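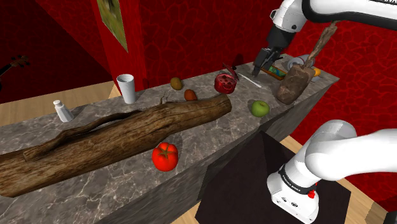

Why does the tracker put the upper stage below the horizon when we can hear it fine?
The pass prediction is running on old orbital elements. Load a fresh set, clear the cached pass list, restart the tracking service, in that order. If it still points wrong after that, check the clock on the station PC.

Ticket 332
Opened by: Cestasstead ground station, evening desk
Product: Clindari pass tracker
Hardware: Meterard dish controller, Bisgaard receiver
Priority: high, then normal, see below
Status: closed, one item carried over

Original report
Tracking a spent upper stage, low orbit, decaying. Re-entry expected later this month (September). Clindari says next pass starts 19:42. Signal from the stage's beacon came up on the Bisgaard well before that, with the dish still parked. Picked it up on the side antenna. By the time the dish moved the thing was most of the way over. Lost the pass basically.
Same on the one before but we put that down to rain.
Need this fixed before the last few orbits or we get nothing for the re-entry log.

Log

19:58
Restarted Clindari. Same pass list, same times. No errors on screen.

20:05
Checked dish by hand. Meterard moves when told to, both axes, goes where it says it goes. Pointed at a known weather satellite, good strong signal, no offset worth bothering about. So not the dish.

20:11
Receiver next. Frequency fine. Doppler correction was off by a lot on the last pass, but it gets its numbers from Clindari so it would be. Not a receiver fault. Leaving the Bisgaard alone.

20:20
Support replied. Asked for age of the elements file. Had to go looking. Settings, Sources, Details, tiny grey text at the bottom. Dated last month!! Auto update is ticked. It's been ticked the whole time.

20:24
For most of the things we track an old file does no great harm, the orbit hardly changes. This one is dragging through the top of the atmosphere and dropping every day. Lower orbit, shorter trip round, arrives earlier than the list says. Fits what we saw.

20:31
Pressed Update Now. Says "Sources up to date". They are not.

20:40
Support says look in the download folder. Fresh files are there. So it fetches them but doesnt load them. Folder full of them, one a day, none read in.

20:47
Found it, or think so. The import step runs under the old station account, the one we switched off when the PC was rebuilt. Fetch runs under the new one. Import fails with no message, Clindari carries on with whatever it had.

20:55
Changed the account on the import job. Ran it by hand. Elements date now today. Pass list still the old one though??

21:02
Support: pass list is cached seperately. Tools, Clear Predictions. Then restart the service, closing the window isn't enough. The window is just the window.

21:09
Cleared, restarted. New list. Next pass now shown 21:14, old list had it later. Dish slewing already.

21:14
Beacon up as the dish came onto it. First try. Held to about halfway.

21:19
Dropped out near the top of the pass, came back lower down. High pass, nearly overhead, Meterard can't swing round fast enough at the top. Known thing, in the manual, nothing to do with this ticket. Noting it so the next desk doesn't open another one.

21:30
Dropping priority to normal.

22:50
Next pass. Good lock but dish trailing the signal slightly, a couple of seconds. Elements are fresh so not that.

22:58
PC clock. It was slow. Time sync service stopped, same dead account. Of course. Moved it to the new account, started it, clock jumped forward. Should have looked at this first really.

00:26
Pass tracked end to end. No trailing, Doppler flat on the Bisgaard. Recording saved to the shared drive under the re-entry folder.

Changes made
Import job moved to new account.
Time sync moved to new account.
Prediction cache cleared, service restarted.
Elements fetch set to every 2 hours until the stage is down. Put it back to daily afterwards, please, the source doesn't like being hammered.

Still to do
Check for anything else on the old account. Found 3 jobs so far counting the nightly backup, which hasnt run either. Backup is not fixed. Carried over.
Clindari to show a warning when elements are older than a few days. Support have logged it as a request, no date given.
Ask for the date to go on the main screen and not at the bottom of a settings page.

Notes for the desk
In the last day before re-entry don't trust any pass time to the minute, even with a fresh file. Start recording early. Leave the side antenna running, it heard the stage when the dish was asleep.
If the beacon goes quiet that doesn't mean it's come down, the battery is old. Wait for the next pass and the one after before writing anything in the log.
Don't restart the station PC mid pass.

Reply from support, 09:15
Thanks for the detail. Agree with the cause. Silent failure on import is on our side and we've raised it as a fault. Closing this one, please open a new ticket for the backup job and quote this number.

Desk, 09:40
Ok to close. Morning pass was fine too.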